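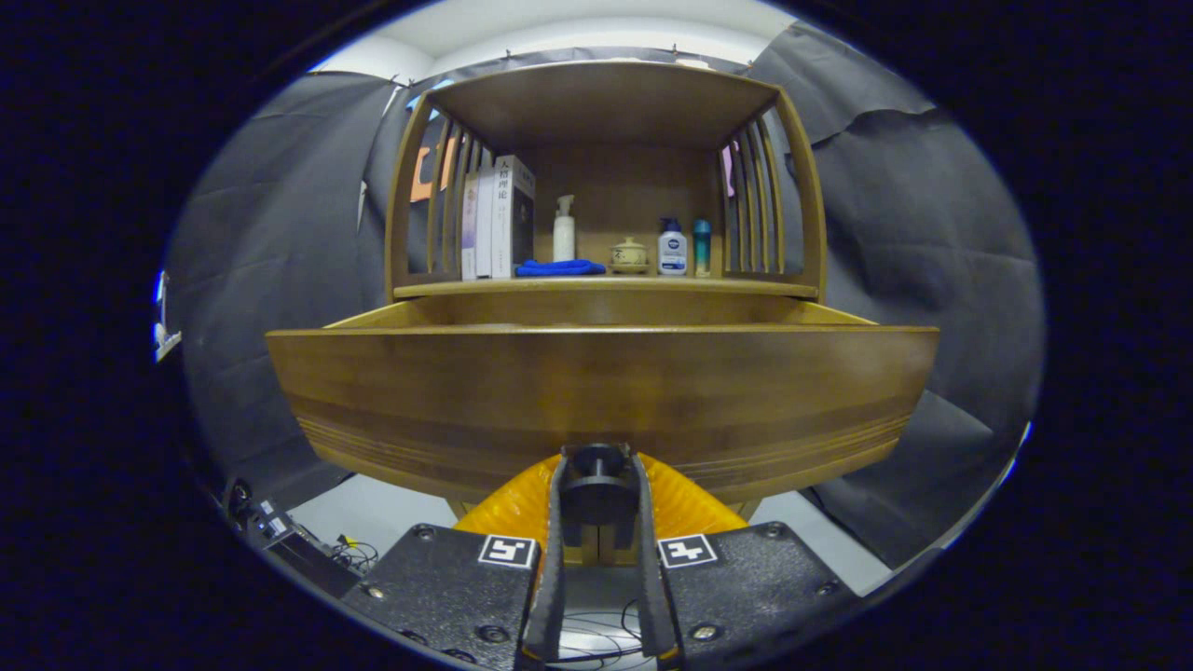 Open drawer under the slatted shelf, gripper nearly closed in front of it.

Drawer tasks: when does an episode start and end, and what may change on the shelf?

Posted in Data collection practice, November 18, 2019

We record drawer opening and closing with a hand-held two-finger gripper. There is a fiducial marker on each mounting plate. The cabinet has one wide drawer with an open shelf above it, and the shelf holds books, a folded towel and a few bottles.

Two operators have been recording to slightly different rules. One starts with the fingers already in front of the drawer, the other starts a good arm's length back. One resets the shelf items to a fixed layout every time, the other leaves them until something falls over. The target is 300 episodes per cabinet and I would like a written rule before we go further. Specifically:

Where should the start and end points be?
Should shelf items that play no part in the task be fixed or varied?
Do both markers have to be visible throughout?

Enton

Start and end points first. Define them by state and write the state down. Ours reads: "Start: gripper clear of the cabinet, fingers open, drawer in the state named on the task sheet. End: drawer in the target state, fingers released, gripper clear and still for 2 seconds." The still period makes trimming much easier. Without it you will find episodes that stop while the hand is still moving away, and no two people will cut them at the same point.

Opening and closing should be separate tasks with separate labels. If an operator opens the drawer and then shuts it to reset, the reset is not an episode and should not be saved as one.

Shelf items: vary them, on a schedule. We change the layout every 27 episodes and log a layout number with each batch. Leaving it to the operator gives you long runs of one arrangement and then a burst of odd ones. Keep tall bottles away from the front lip or you will lose takes to knocks. A knocked item is a failed episode — label it as failed and keep the file.

Markers: it depends what you use them for. If finger opening is computed from them, both must be readable for the whole episode, with a stated limit on dropped detections. We reject anything with more than 9 consecutive missed detections on either side. Check this on the day. In February we found a whole batch with glare on one plate, and by then the cabinet had been moved.

Nedum

Just keep everything the same every time. Worked for us.

Zuvano

I would not follow the post above unless the policy will only ever see that one cabinet with that one layout.

Mostly agree with Enton, with two additions. Cable slack belongs in the pre-session check. Loops near the fingers should be tied back so that they cannot catch on the drawer front at full travel. The rule should also give the drawer positions in millimetres, measured from closed. "Open" meant three different things in our first data set and we had to relabel by hand.

On start distance, vary it within a stated range and put the range in the document. Both of your operators are then within the rule.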